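Posted in June by Catríona Ó Conaill

So we lost to Rirnis again, 3–1, and I've had a whole evening and most of a block of chocolate to think about it. The first goal was fair enough. Their striker got in behind our left side and Finbarr Heffernan had no chance, poor bloke, though he did get a fingertip to it. The second I'm still cross about! Our whole back line stopped with their arms up waiting for the flag, and the flag never came.

We had a really good 20 minutes after half-time — the best football I've seen from us all season, I reckon. Short passes, everyone moving, and then a lovely header from the corner to make it 2–1. The little stand at Tetteh Park went off. I spilled my tea on a stranger and she didn't even mind.

Then in the 75th minute we gave away a silly free kick on the edge of the box (you could see it coming from the car park) and that was that. Three points gone, and we're back to sixth.

The crowd was 271, according to the bloke on the gate. I remember when the derby pulled up to 1,000 and you had to get there before lunch for a spot on the rail. I don't know what the answer is. Cheaper tickets for kids would help, and so would a canteen that doesn't run out of pies before kick-off.

Finbarr has signed on for another year, which cheered me up no end. He's organised, he's loud, and he never sulks when the defence in front of him goes missing.

We're away to Zedeo next, on that awful sloping ground with the wind coming straight across it. I'll be there in my lucky scarf, the grey one, and I'm bringing my own pie.
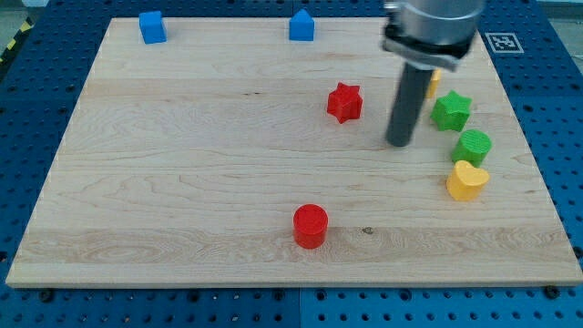
Coloured wooden blocks on a pale maple board.

© Catríona Ó Conaill | Contact | Back to top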